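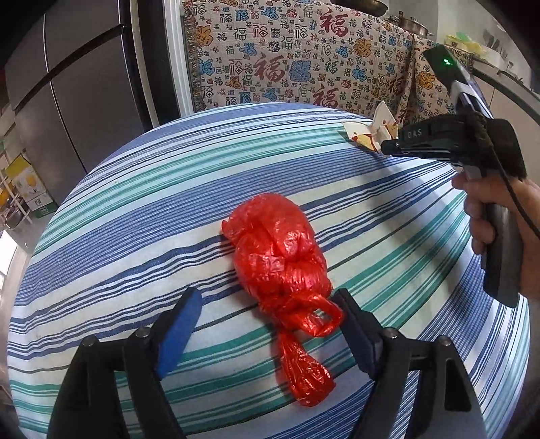

Site visit: Bullholm storage facility, July 2, 2024

The Bullholm site opened its new building to prospective tenants and trade visitors for one day. I attended with Nosipho Baloyi, who was comparing rates for document storage. The building has two floors and 45 units on the upper level, served by a single freight elevator. The ground floor is drive-up only.

Fiachra Phelan, the site manager, led the tour. Units on the upper floor are partitioned in corrugated steel with roll-up doors and a cylinder lock fitted flush to the latch. Tenants supply their own locks on the older ground-floor units. Phelan expects to convert those in September, starting with the row nearest the office.

Climate control covers the upper floor only. The set point is kept by a Celumia controller mounted outside the elevator lobby, which logs temperature and relative humidity for each corridor. Humidity at the time of our visit read 45 percent. Individual units have no sensors, so a tenant storing paper or instruments should put a logger inside. Air enters each unit through a mesh ceiling, and goods may not be stacked above the painted line on the partition.

Access is by keypad at the gate and again at the lobby door. The code is tied to the unit, and an overdue account disables both. The gate motor was slow to respond on two attempts. Phelan said the control board was on order.

Waste rules took up more of the tour than I expected. Tenants may not leave anything in the corridors, and the dumpster behind the building is for staff use. Cardboard is accepted flat at the office. Food and drink containers must go home with the tenant, including empties.
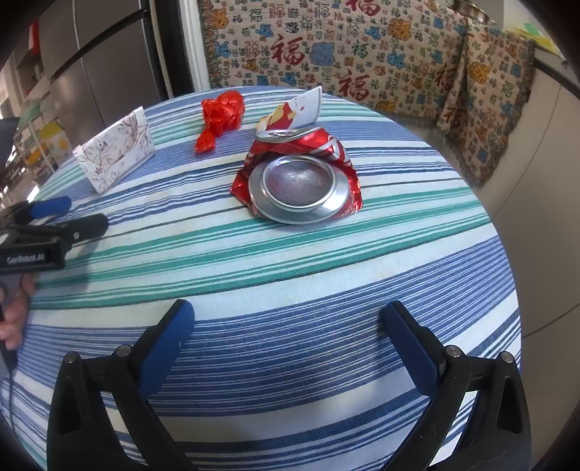 Crushed soda can on a striped tablecloth.

The floor load limit upstairs is posted in the elevator and repeated in the lease. Baloyi asked whether filing cabinets could be placed back to back. They can, provided the combined weight is declared on the intake form. The elevator is rated at 3,000 pounds, and pallet jacks are lent from the office against a signature.

Insurance is required. Tenants can show a homeowner's or business policy or buy cover at the desk. Thirumalai Kurian at the desk gave us a sample lease, which runs month to month with written notice to leave. Unit 41 was open for inspection: clean, dry at the rear wall, lit only from the corridor. Baloyi has asked for a quote on the unit beside it.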